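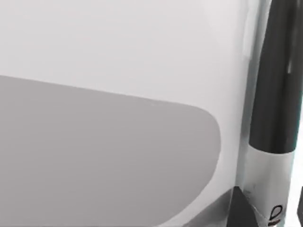 Figure 4. Mid-gray rounded shape against a pale gray-white surface. Computer rendering.

Posted April 2019 by the Studus Home Interiors Group
7 min read
Last updated: August

4. Living with gray: what the Mondberg households told us

4.1 How the color got into the house

Before we come to the interviews themselves, it is worth spending a little time on how the homes at Mondberg came to be so gray in the first place, because several of the people we visited had strong feelings on the matter and not all of those feelings agreed with the written record. The estate was finished in 1934, and the surviving specification asks for walls in "stone" throughout, with a deeper shade of the same color up to the height of the chair rail. Stone, in the paint trade of the time, could mean almost anything between cream and putty. The supplier, a local firm called Dierckx, mixed to order from a handful of base colors, and the few order slips that were kept give the name of the shade without the recipe.

Where we were able to look at old layers, behind a radiator or inside a built-in cupboard, the first coat was usually a warm, slightly greenish gray. Residents tended to remember it as brown. One woman who had grown up in her flat and later came back to it was quite sure the hall had been "the color of tea," and she was kind enough to open the meter cupboard so that we could see for ourselves. The coat in there was gray by any measure we know how to make. She looked at it for some time and then told us that it must have been a different gray in the rest of the hall. She may well be right – cupboards are often painted with whatever is left in the can – and we have left her account in the record as she gave it.

4.2 Talking about a color that has few words

We had expected people to find gray hard to talk about, and in one sense they did. The color names we offered on the printed card (pearl, slate, ash, dove and so on) were hardly ever picked up. Most people handed the card back politely and reached for something else: the weather, a coat, the lining of a drawer, a particular tram stop. A retired baker described his kitchen as "flour on a Monday," and when we asked what that meant he explained at some length that the bakery had been closed the day before and the light came in differently. We have come to think these descriptions carry a good deal more than the card could have done. They tell us about the shade, certainly, but also about the hour at which the person usually sees it and how they feel about being in the room.

It also became clear rather early that people seldom judge a gray alone. They judge it next to its neighbor. A medium gray set against a near-white, as in Figure 4, was the kind of pairing that came up again and again in the conversations, generally as a worktop and a wall or a blanket and a sheet. Take the neighbor away and the same gray was called cold, or dirty, or "like an office." Put it back and the word was more likely to be calm. This will be no surprise to anyone who has painted a room, and older writing on color has a great deal to say about it, but we were struck by how readily people without any training in the subject had worked it out for themselves and built their habits on it. Several households had left one wall pale for exactly this purpose and could tell us which one and why.

4.3 Light, season and the repainting habit

Mondberg lies on the north side of its hill, and for a good part of the winter the lower flats get no direct sun at all. In our first round of visits, made in the darker months, the grays were described mainly in terms of tiredness and wear. When we returned in high summer, many of the same people, standing in the same rooms, spoke about coolness and rest. One couple laughed when we read their winter remarks back to them and said they could hardly believe they had been so gloomy about a perfectly good bedroom.

The practical consequence is that people here like to repaint toward the end of winter, when they are least fond of what they have, and then live with the result through the summer, when almost any color would have pleased them. The tenants' newsletter, of which we read about 400 pages, shows the pattern going back for decades. The early spring issues are full of offers to lend ladders and of small advertisements for leftover paint. By autumn the talk has moved on to coal, and in later years to heating bills.

Landlord policy played its part too, and we would not want to put everything down to weather and mood. For many years Nastetti, the company that managed the estate, would pay for paint only if the tenant chose from its own list, and that list was mostly gray. Tenants who wanted yellow had to buy it themselves and, at least on paper, had to paint it over before they left. We met people who had done so faithfully on their last weekend in one flat, carried the rest of the yellow across the courtyard, and started again in another. When the rule was dropped there was a short, cheerful burst of color, and then, to the surprise of some of the older residents, a good many households drifted back to gray of their own accord.

4.4 A few cautions

The interviews were long and friendly, and friendly interviews have their own weaknesses. We drank a great deal of coffee in other people's kitchens, and it is natural for a host to speak well of the room in which the guest is sitting. We tried to allow for this by asking about rooms we were not in, and by letting people walk us around in whatever order they liked, but some of the warmth in the material is surely the warmth of the occasion.

There is also the matter of memory, which we touched on in 4.1. Where a resident's account and the paint layer disagreed, we have given both and have not tried to settle the question. For the purposes of this paper the remembered color matters at least as much as the measured one, as it was the remembered color that people had in mind when they went to the store. The measured values for each room, along with notes on the lamp and the time of day, are given in the appendix for readers who would like to compare them with the descriptions, and we would be glad to hear from anyone working on similar estates with a northern aspect.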